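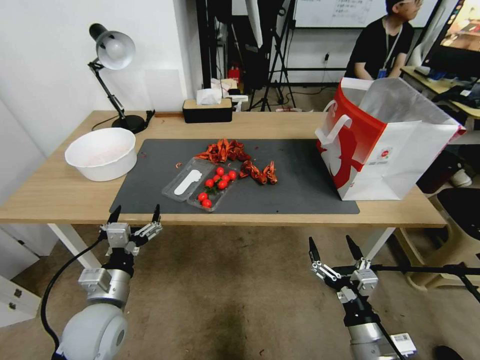

Notes from the Neltetti lab visit, October

Typing this up on the train back from Ledinville so forgive the state of it. Signed up for the afternoon group, got there at ten past two, signed in, badge, no coffee. Small group. Mostly people from packaging and catering supply, one guy from a school district. I went for our newsletter because the talk title had "clearing up after a meal" in it and we've been asked about that more than anything else this year.

Neltetti has the upstairs rooms in the old Whitlock building. Carpet, whiteboards, ordinary office stuff. You could forget it's a robot lab until you get to the table.

Baoshan Han ran the tour. Talks fast, answers questions straight, which I liked. Works on the method side, so less about the arms and more about how they get taught.

What they're after

Table clearing with two arms. Sounds dull, isn't. Leftovers are a nightmare for a gripper. Crayfish shells were the thing on the day, a real heap of them, feelers and claws going everywhere, and cherry tomatoes in an open clamshell. Plus the big paper shopping bag on the right side of the table. Han's point was that a hard plastic box is a solved problem and a pile of shells is nowhere near. Every grab changes the pile. You can't plan ten moves ahead when move one shifts everything.

The method is called Drirkorari. Took me three tries to write that down. The short version as I understood it:

A person drives the arms through the job, many times over, and everything gets recorded. Normal so far, lots of labs do that. Then the recordings get cut up at the points where the person changed their mind. Went for one thing, stopped, went for another. Most groups throw those bits out as bad data. Han's group keeps them and trains on them harder than the rest. The idea is that a hesitation tells the model something about what was hard to pick up, and where a better choice was.

They have 1779 recordings in the current set. The plan was 2000 but the remainder got dropped when they found the timing between the arms had drifted. Han was pretty open about that. Said they'd sooner train on fewer.

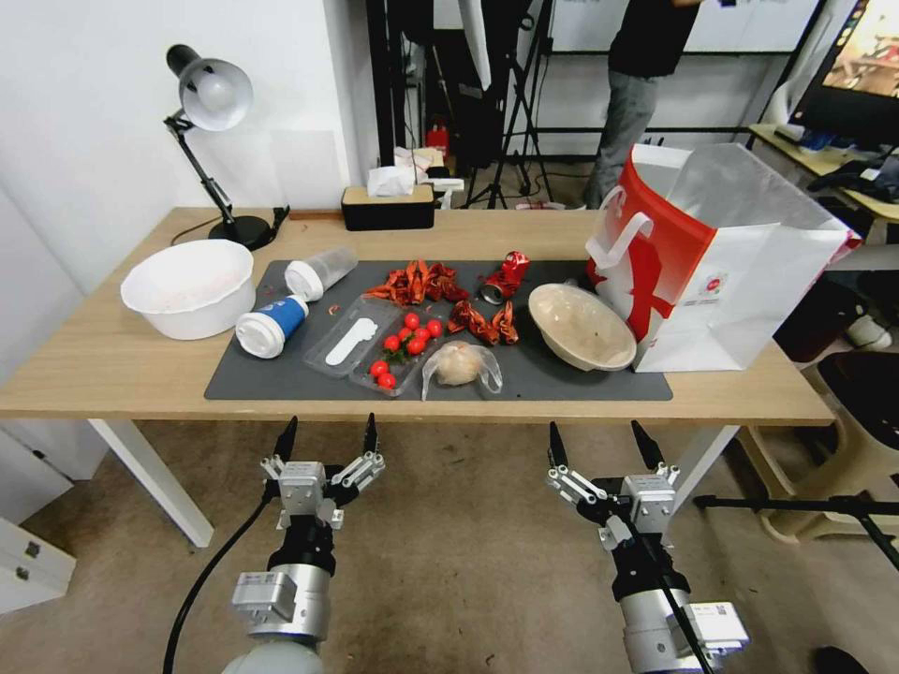
The mix of stuff matters a lot, apparently. Soft next to hard, light next to heavy, things on their side, things inside other things. A crushed can is easy to grip but hard to recognize, no two alike. A bread roll in a plastic bag is the reverse, the model spots it fine and then closes on loose bag and comes up with nothing much. Bowls depend on which way they've ended up. They re-lay the table between runs so the model can't just memorize a layout, and they write down what went where, by hand, on paper. I asked why paper. "Gloves," said Han.

Result, as told to us

Two versions trained on the same recordings, one with the hesitations taken out and one with them left in and weighted up. The left-in version made fewer pointless repeat grabs at shells. It was slower on the easy items, though, sometimes pausing over a bottle for no reason anyone could see. Han thinks it learned the pausing along with the good part. Fixing that is the next thing.

Not published yet so no table of numbers for me to copy out. I asked for a percentage and got a polite no. Fair enough.

Questions from the group

School district guy asked about trays, hundreds in a lunch hour. Not close, was the answer. The speed isn't there and washing down the grippers is its own problem.

Somebody asked about smell. Yes. They've learned to do seafood runs late in the day and take the trash out right after.

I asked if the fingertips were special. Plain two-finger grippers, black tips, on purpose. They want the learning to do the work, and if they add a clever hand they won't know which one helped.

Somone asked about breaking ceramics. It has happened. They buy bowls cheap.

My take

Worth the trip. I'd been expecting a polished demo with music and it was much closer to watching people at work. The hesitation idea is simple enough that I could explain it to my brother in law, and I'd like to see if it holds up on things like wet napkins and noodles, which I forgot to ask about.

If you go: street parking only, the lot belongs to the dentist. Take the side stairs. Next visit is supposed to be in the spring, you have to email them for a place and they keep the groups small. I'll post the adress when I find the card.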